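Boltless vs bolted shelving for a small stockroom: shelf deflection and bay layout
Storage and Racking > Light duty

jwhitcombe
Original poster

Gray slotted-angle, two posts per side, metal boards, bolted at the corners. Supplement tubs go on the upper board, shaker bottles on the one below, sorted by lid color. Orange lids on the left, lime green on the right.
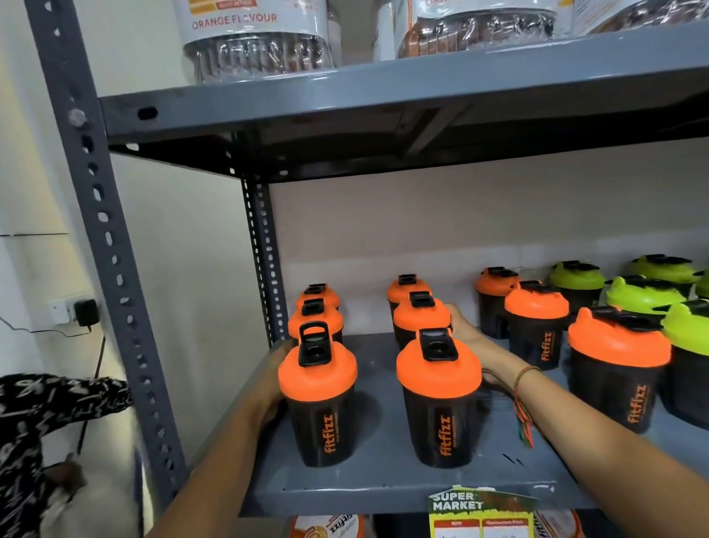 The question is about spacing. The bay is 500 mm deep and I have 27 cartons of mixed stock to unpack into it. The tubs are the heavy item. The shakers weigh next to nothing but take up a lot of volume. I can move the upper board one hole up or down, but I would like to do it once. Two things I want opinions on:

1. Should the tubs be above or below the shakers?
2. Is one corner bolt per post enough on the loaded board, or should I fit gusset plates?

tomo_racks
Reply 1

Tubs below. Heavy stock goes between knee and waist height, light stock above shoulder height. That is standard for any hand-picked bay and the shelving type does not change it.

On bolts, one per corner carries the vertical load if the board is within its rating. It does very little against sway. Fit gussets at the top and bottom boards, front and back, and leave the intermediate boards plain.

Jilska
Reply 2

Disagree on the first point, at least as a general rule. It depends where the upper board is. If it sits at chest height then the tubs are already in the right zone and the shakers can go underneath at waist height. What is the height of each board from the floor?

jwhitcombe
Original poster

Upper board is at 1,340 mm, lower one at 940. There is another board near the floor that I am keeping for unopened cartons.

Jilska
Reply 3

Then I would leave it. 1,340 is fine for a tub that one person lifts with two hands. Moving them to 940 gains you a little comfort and costs you the clearance you need for the shakers. Shakers with a flip cap and carry loop need finger room above the lid, otherwise people drag them out by the loop and knock over the one behind.

tomo_racks
Reply 4

1,340 is above elbow height for most adults. I would still swap them. A full tub pulled from the back of a 500 deep shelf at that height is held at arm's length.

Jilska
Reply 5

Only if he stacks them deep. One row of tubs at the front edge, reserve stock in cartons at the bottom, and there is no reach.

tomo_racks
Reply 6

Then half the depth of the board is empty. That is a poor use of a 500 bay.

Thanakorn R.
Reply 7

I run a stockroom with 2 bays of the same type, bought from Cerkstead. Notes from that:

Deflection was never a problem with tubs. It became a problem when someone put boxed dumbbells on an intermediate board. The board took a permanent set in the middle and had to be turned over and then scrapped.

Sorting shakers by lid color works for picking but check that it matches how you order. Our supplier (Plindia) ships by capacity, with colors mixed in the carton, so sorting by color meant opening every carton to restock one column. We went to capacity first, color second. If yours come in single-color cartons, ignore this.

Keep columns straight front to back. With black bodies, the lid is the only thing you can tell apart from two meters away, and a green one behind an orange one will not be found until stocktake.

jwhitcombe
Original poster

Mine come in single-color cartons, so color first is staying. Noted on the columns. What do you do about mixed sizes within a color?

Thanakorn R.
Reply 8

Large at the front hides small at the back. We gave each size its own column and put a label on the shelf lip. Magnetic strip labels hold on a steel board and you can slide them when the stock changes. Adhesive ones leave residue.

postandbeam_oz
Reply 9

Two practical items nobody has raised.

Check the posts with a level before loading. Slotted angle that goes up a few millimeters out will rack further under load, and you cannot correct it with stock on the boards. Slacken all the bolts, square the frame by measuring both diagonals across the back, then tighten from the bottom up.

Also fix it to the wall through the rear posts if the wall will take it. A bay loaded mostly in the upper half wants to tip forward when somebody leans on it. If the tubs stay on top this matters more.

tomo_racks
Reply 10

Agree with the wall fixing. It is also another argument for putting the tubs lower.

Jilska
Reply 11

It is an argument for wall fixing. You would fix it either way.

jwhitcombe
Original poster

Measured the diagonals. They are 4 mm apart, so I will slacken and square it before the rest goes in. Gussets at top and bottom, two wall brackets at the rear posts. Tubs stay where they are for now, two rows deep, with reserve stock in cartons on the floor-level board. If the back row turns out to be awkward I will swap the boards over in June when the bay gets emptied for stocktake.

Does anyone have a torque figure for the corner bolts? The instruction sheet has none.

postandbeam_oz
Reply 12

I have never used one. Hand tight, then a quarter turn with a spanner. Go further and you start to dish the angle around the hole.

tomo_racks
Reply 13

Same. Recheck them after 168 hours under load. The corners settle a little in the first week and a couple of bolts will usually take another eighth of a turn.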